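厨房里的手：Plaltwood 家务机器人操作守则图集

Plaltwood 图集栏目　厨房篇　文字整理：Zeyu Lu

这个栏目开了有一阵子，客厅篇和洗衣篇放出来以后，陆续有朋友写信来问厨房篇什么时候能看到。厨房篇拖得久，原因说来有点不好意思：每次坐下来整理，总觉得还有一条守则没讲清楚，于是又跑回厨房站半天，回来再改，改完又觉得别的地方也该动一动。这回索性把手边的东西都端出来，照片不多，话倒是攒了一大堆，请大家泡杯茶慢慢看。

先交代一下守则的来历，好让新来的朋友不至于一头雾水。我们现在用的这一版叫《家用餐厨操作现场守则》，内部都叫它“厨房册”，最早的底稿是 Jultico 那边的同事写的，只有薄薄3页纸，讲的主要是急停按钮放哪儿、谁有权按、按了以后怎么恢复。后来 Wesden 的厨房样板间启用，台面、水槽、洗碗机、吊柜一应俱全，大家才发现底稿里没写到的事情实在太多，碗要从哪边拿，架子没拉到底能不能伸手，刀叉篮里插着刀怎么办，都得一条一条补。补到今天，厨房册正文有11条，每条后面跟着长短不一的说明。正文我就不全抄了，挑几条大家问得多的，连同当时为什么这么写，慢慢讲一讲。

开工之前

厨房册的第一条是“先看人，再看机器，最后看碗”。这句话是 Shao 写的，当初有人嫌它不像条文，建议改成正式一点的说法，改了两遍，大家念着都别扭，又改回来了。意思很直白：每天早上第一次上电之前，当班的人先把厨房里有谁、谁站在哪儿看清楚，跟每个人打一声招呼，听到回应再去碰机器。点头不算，背对着你的人说“嗯”也不太算，最好能看到脸。我自己刚来的时候嫌这一步啰嗦，站在门口喊一圈怪难为情的，喊了一个冬天也就习惯了，现在回家进厨房还会顺口喊一声，家里人都笑我。

看完人看机器。手臂的活动范围我们在地上贴了胶带，胶带翘边就当天换掉，别拖。手部的外壳、指套、线缆要逐个摸一遍，这里强调是“摸”，光看不行，指套根部有没有松动，手指一捏就知道，眼睛却常常看漏。摸的时候必须处于断使能状态，钥匙拔下来放进自己口袋。钥匙放在台面上不作数，有一回就是放在台面上，另一位同事好心帮忙收拾，顺手插了回去。没出什么事，但那天下午我们把“放进自己口袋”几个字加进了正文，还加了着重号。

最后看碗。餐具要提前过一遍，有缺口、有裂纹、粘着标签的都挑出来，另放一筐。新餐具第一次用，先用手拿起来感受一下轻重和滑不滑，把感受写在记录里，随便怎么写都行，“比看上去沉”“底圈很浅，不好勾”这种话最有用，后面调抓取的人看了会谢谢你的。

洗碗机这一关

厨房里最叫人费口舌的就是洗碗机，条文也最多，我猜看这一页的朋友多半是冲着它来的。

门要开到底，架子要拉到位，这是前提。门半开着的时候，手臂伸进去容易碰到门的边沿，而且人在旁边看不清楚里面到底是什么情况。有人为了省地方，习惯把门开一半，从侧面往里送，厨房册里明文不许。架子拉到位以后轻轻往回推一下，确认它自己不会滑，再开始下一步。要是架子有一点点往回溜，就停下来找东西卡住，或者干脆换一台，别指望机器人那边能把位移补回来。

关于从里面往外取，还是从外面往里放，两件事的规矩略有不同。往外取的时候，先取挡路的，后取想要的，哪怕演示的目标只是最里头那一只。往里放的时候，先放远处，后放近处，免得手臂从已经放好的餐具上方反复来回。这些在人手里根本不用想，换成机器手就得写下来，写下来之后还得有人念给新同事听，因为（说句老实话）贴在墙上的东西，看两个礼拜就成了墙纸。

碗有碗的讲究。我们要求接近碗口之前先减速，减到当班的人能从容喊出“停”并且来得及按下去的程度。具体是多少，每间厨房自己量，Wesden 那间和我们这间就不一样，他们的急停在门边，走过去要多绕一个台角，所以速度就要定得更保守一些。夹持力也一样，宁可松一点让碗滑回架子上，也别捏得太紧。陶瓷的东西捏碎了，碎片会弹到哪里谁也说不准，而碗从低处滑回架子，顶多是当的一声，大家吓一跳，笑一笑，重来。

还有一个小地方常被忽略，就是架子上那些细齿。手指伸下去，指尖容易卡在齿和齿之间，这时候如果控制程序还在使劲往上提，架子会跟着一起被拎起来。遇到这种情况，当班的人不要伸手去掰，先停，再断使能，然后两个人一起处理，一个扶架子，一个慢慢把手指退出来。我知道伸手去掰是人的本能，我也干过，那天被 Shao 叫到走廊里聊了好久，聊得很客气，可是我到现在都记得很清楚。

至于刀具，凡是有机器手参与的场次，刀叉篮里一律不放刀，连黄油刀也不放。有朋友来信说这样不真实，谁家洗碗机里没有刀呢？说得对，确实不真实。等抓取做得足够稳了，我们会单独开一个带刀的场次，用另外一套更严的规矩，人站得更远，防护也更厚。在那之前，就请大家忍耐一下这个没有刀的洗碗机吧！

水、汽和干燥

这一节当初差点没有写进去，后来越写越长。洗碗机刚跑完一轮，里面又热又湿，厨房册规定，跑完以后要等内腔凉下来，用手背在门口试一试，不烫了，再让机器手靠近。热本身对外壳影响不大，麻烦的是水汽，会沿着手腕和指根的缝往里钻，当时看不出来，过几天关节发涩，才想起来那天急着收工没有等。

收工以后，手部要擦干。先用干布，再用干布，记住是两块，第一块已经湿了，继续用就等于把水抹匀。指套能拆下来的就拆下来晾，晾的地方通风就行，别放在暖气上，也别用热风去吹。我们有位同事心疼机器，拿吹风机给它吹了好一会儿，指套边缘都有点卷了。他自己难过得不行，我们反过来还得安慰他。

地面也一样。水滴到胶带圈里面，要停机擦干净才可以继续，不许趁着手臂往另一边走的空当，伸脚踩着抹布去擦。这一条写得这么细，大家可以想见是怎么来的。

两个人的规矩

厨房里有机器手动作的时候，至少要有两个人在场。一位叫操作员，一位叫看护员，名字土了点，胜在好懂。操作员盯着任务，看护员盯着操作员和手臂之间的那块地方，手放在急停上，不看手机，不聊天，不替别人递东西。

看护员其实比操作员更累，这一点外人不太能体会。操作员有事可做，时间过得快，看护员站在那儿，眼睛一直跟着手臂走，一遍又一遍，碗都是差不多的碗，很容易走神。所以我们规定两个人要轮换，轮换的时候手臂先回到初始位，两个人当面说一句“我接了”“你接了”，然后才换位置。不可以隔着手臂把急停器扔过去，也不可以放在台面上让对方自己来拿。

参观的人多起来以后，又添了一条访客的规矩。访客站在黄线外面，由一位不当班的同事陪着，想看细节可以看屏幕。小朋友特别喜欢把手伸过来跟机器手击掌，每次拒绝他们我都很心疼，所以我们在门口另外放了一只不通电的手，随便击，随便握，握完大家都高兴，也没有人惦记里面那只了。

喊停的权利是不分人的。操作员可以喊，看护员可以喊，站在黄线外面的访客也可以喊，喊了就停，停下来再问为什么。喊错了没有关系，从来没有谁因为喊错被说过。新同事来的头一天，我们会专门安排他喊一次停，什么理由都行，觉得鞋带松了也行，就是让他听听自己的声音在厨房里有多响，下次真有事的时候嗓子才放得开。

记录怎么写

记录是大家最不爱干的活，来信里抱怨最多的也是它。厨房册现在有一本台账，上一轮整理的时候我翻了一遍，取放餐具的场次记了319次，里面带“看护员喊停”标记的有183次。第一次看到这个比例的朋友往往吓一跳，觉得是不是太不稳了，跟我打听机器是不是有毛病。我倒觉得挺安心的，喊停里很大一部分是“架子好像动了一下”“碗口的角度有点怪”这样的小事，说明站在那里的人真的在看。要是哪个月喊停忽然少了下去，我反而会去问问大家最近是不是太累。

写法上，我们只要求写清楚三样东西：手在哪里，餐具在哪里，人在哪里。至于原因，当场知道就写，不知道就空着，别猜。猜出来的原因写进台账，过一阵子就会被当成事实，后面的人照着去改程序，越改越远。有一次台账里写着“碗太滑”，我们照着换了指套的材料，折腾了好些天，回头看录像，是架子没有拉到位。从那以后“原因”这一栏旁边就多了一个小方框，叫“还不知道”，打个勾就可以。我特别喜欢这个小方框，写台账的人轻松了，看台账的人也不容易被带偏。

录像也有规矩。手腕上的小相机拍得很近，平时拍到的无非是碗和架子，可是厨房里有人走动，难免会带到，所以开录之前要跟在场的每个人说一声，谁不愿意就请他先到外面喝杯水，或者这一场换个时间做。墙上贴的值班表、冰箱上的便条、柜门里侧的电话号码，开录前也要收一收。样板间还好办，将来去到别人家里，这些都是人家的日子，更要小心。录像存下来以后，谁看过、为什么看，都在同一本台账里登记，登记起来是麻烦，麻烦一点也好，省得随手点开。

去别人家里之前

说到别人家里，厨房册最后面有一段还在讨论，我也借这个地方听听大家的意见。样板间的洗碗机我们熟，门多重、架子怎么滑、哪几根齿有点歪，闭着眼睛都知道。到了别人家，什么都是新的。Jultico 的同事建议，进门以后先由人把洗碗机完整地用一遍，开门、拉架子、放碗、取碗、推回去、关门，一边做一边讲出来，另一个人在旁边记，然后才轮到机器手。我很赞成，只是有人担心主人家嫌烦。我在自己家里试过一回，从头到尾花了大约20分钟，我爱人在旁边听得津津有味，还纠正了我放盘子的方向（她说我放反了好多年，我一直以为她没有注意）。

主人家的餐具要不要用，意见也没有统一。一派觉得应当自带，摔了不心疼；另一派觉得自带的餐具摆进别人家的架子里，间距对不上，等于白去。我个人偏向先用自带的走一遍，顺了以后再问主人愿不愿意拿出几只自家的来，要讲清楚有可能磕碰，请他们挑不心疼的。千万不要自己去开柜子拿，哪怕主人说了“随便用”。奶奶留下来的碗往往就放在最顺手的那一层。

主人在家的时候站哪里，也得讲好。厨房是人家的，总不能把人家赶出去，可是胶带圈里又确实不能站人。目前的办法是进门先陪主人聊一聊，问问平时从哪儿进厨房、孩子放学几点到家、猫会不会跳上台面，然后按照人家的习惯去挑时间和画圈，别反过来。猫的问题还没有好办法，欢迎养猫的朋友来信指点。

几句来信里的回音

有位读者问，守则写得这么细，会不会把人捆住，大家做起事来缩手缩脚。我想了挺久。厨房册每个季度都会拿出来改一次，改的时候当班的人都在，谁觉得哪一条碍事，当场就可以提，提了就试，试得通就改。删掉的条文其实也不少，比如以前要求每取一只碗都要回初始位，后来觉得没有必要，手臂来回跑反而让看护员更累，就删了。所以册子的厚薄一直在变，倒不是只会往上添。

还有一位读者问，能不能把厨房册借去，用在自己学校的实验室里。当然可以，拿去用，改成适合你们的样子就好。只请留意一点，急停的位置、速度的快慢、胶带圈的大小，这三处一定要在自己的厨房里重新量，千万别照抄我们的。台面高一点，门朝另一边开，结果就都不一样了。

最后补一条我自己很喜欢、却总是被排到末尾的。碗放稳之前，看护员不要开口夸。这话听上去有点不近人情，可是一旦有人说“漂亮”，屋里的人都会松一口气，眼睛也就跟着挪开了，而手往往还在架子上方。

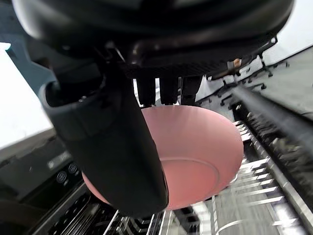
等手指都张开，手臂退回到初始位，操作员报一声“完”，看护员应一声“收到”，这时候再夸也不迟，想夸多久夸多久。我们这里夸得最响的是 Shao，隔着一道门都听得见。下一轮修订会把去别人家的那一段定下来，大家有想法就写信到图集栏目，信我每一封都看，回得慢，还请多担待。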